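How to lay out a toy block road (and keep it straight) on a stone table

My nephew went through a phase last September of wanting roads for everything. Roads for cars, roads for a plastic hippo, roads for peas. I ended up on block duty most evenings and got properly into it, so I'm writing down how I do it now, mostly for my sister, who keeps ringing to ask why hers go wonky.

You don't need a fancy set. We use a bucket of mixed bits from the Pliluvmont toy swap, topped up with a few plain wooden ones. I think the bucket had 80 pieces when it came home. It does not have 80 now.

Sort first, but only by length

I used to sort by colour and it was a waste of a good ten minutes. What matters for a road is which blocks are long and which are short, so make two heaps. If you've got blocks from different sets, stand a couple next to each other and check the thickness too. Ours are nearly all the same but there are a few fat ones that make a bump, and bumps stop cars.

Give the table a wipe. Crumbs get under the blocks and then they rock. Ours is a shiny stone top and it's lovely to build on because everything slides (you can nudge a whole row along with one finger), though for the same reason everything also slides when you lean over it with a sleeve.

Pick your line before you put anything down

Most people run the road along the edge of the table. I'd go diagonally! You get more length for a start, and it looks much more like a real road. The snag is that you've no edge to follow by eye. I lay a bit of string corner to corner, build beside it, then whip the string away.

Don't try to follow the pattern in the stone. I did that once with a big pale streak and finished up with a road shaped like a banana.

Start with the end piece

Put a short block down first, turned across the line so it makes an L with whatever comes next. I call this the stopper. It gives you something to push against while you add the long ones, and later on it's where the cars turn round.

Then butt the first long block up to it, and the next long one end to end with that. Swap colours as you go. We do yellow, blue, yellow, and the joins show up nicely so you can spot a gap from across the table.

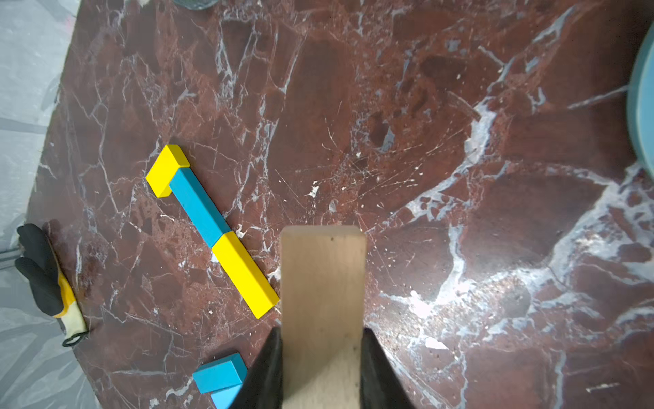

Yellow, blue, yellow with the short stopper at the far end, and a plain wooden block held upright beside the near end.

Each time you add a block, press it gently back towards the stopper with a fingertip on the very end. If you push from the side you'll shift the whole lot and have to start again from the string.

Adding something tall

A road on its own gets boring quickly, so we like a tower or a gatepost near the open end. A plain wooden block on its end does the job. Hold it by its two sides, low down if you can manage it, and bring it straight down. If you come in at a slant the bottom corner clips the road, and there goes your nice line.

Let go slowly. My friend Marius Cârstea does it with both hands and his breath held, and I've stopped laughing because his never fall over.

Leave your spare blocks close by but on the outside of the road, so you aren't reaching over the top of it. I keep a couple of blues for patching.

How long can you go?

Ours got to 31 blocks before we ran out of table and carried on down a tray propped on a chair. The bend onto the tray was awful. If you want to try it, use two short blocks at the corner and leave a small gap between them, then cover the gap with a bit of card.

Next I want to have a go at a crossroads, but I need more short ones.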